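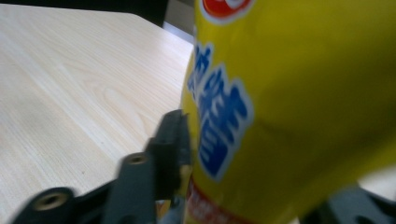 Wavthorpe snack swap returns to Giswood Hall in December

If you have ever come home from a trip with a suitcase half full of chips and candy you couldn't read the label on, there is an afternoon coming up in Wavthorpe that was more or less made for you. The Punenico snack swap is back at Giswood Hall this December, and after last winter's cheerful crush in the hallway the organizers have taken the big room as well as the small one, so there should be space to put your elbows down this time.

The idea is as simple as it was the first time. You bring something to eat from somewhere else, sealed and in date, and you trade it for something you have never tried. It can come from your own travels, from a cousin overseas, or from the import shelf at the grocery store on Öberg Street (which, we are told, has been selling out of seaweed crackers at a remarkable pace). Last year the tables held salty licorice, guava paste, shrimp chips, tamarind candy and a rye crispbread so hard that one gentleman asked to borrow a hammer.

"My grandmother sent us a box every winter, and half of it was things my brother and I argued over until spring," said Frøydis Strömberg, who started the swap in her own kitchen before it outgrew the place. "I wanted people to have that feeling again, of opening something and having no idea if you're going to like it."

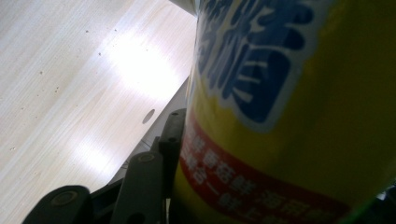 She is especially pleased that so many families now bring food they grew up with and stay to talk about it. Plenty of visitors last year spent more time chatting than trading, and a few of them have been cooking together since. One pair of neighbors who had lived on the same street for ages discovered that they both missed the very same brand of plum candy, and they now split an order every couple of months, shipping included.

The swap raised $3,801 last winter through the raffle and the tea counter, all of which went to the Wavthorpe school breakfast fund. Strömberg hopes to do a little better this year, and she would like to see the soup pot come back too, provided someone can be talked into peeling the potatoes.

The big room holds up to 200 people, and entry is $2 at the door, with children free. Homemade food is welcome at the tea counter but can't go on the trading tables, and anything containing nuts should be marked clearly on the outside of the package. Labels and pens will be there for anyone who forgets.

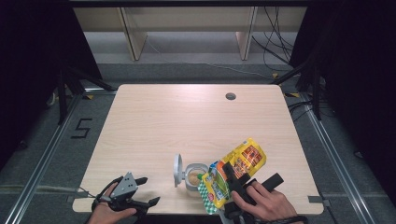 Getting there and helping out

Doors open at 1 p.m. and trading runs until the tables are bare or until 5 p.m., whichever comes first. Parking behind Giswood Hall is tight, so please walk or share a ride if you can manage it. Anyone with an hour to spare for setting up is warmly invited to come by at 11 a.m., and there will be coffee and cinnamon buns for those who do.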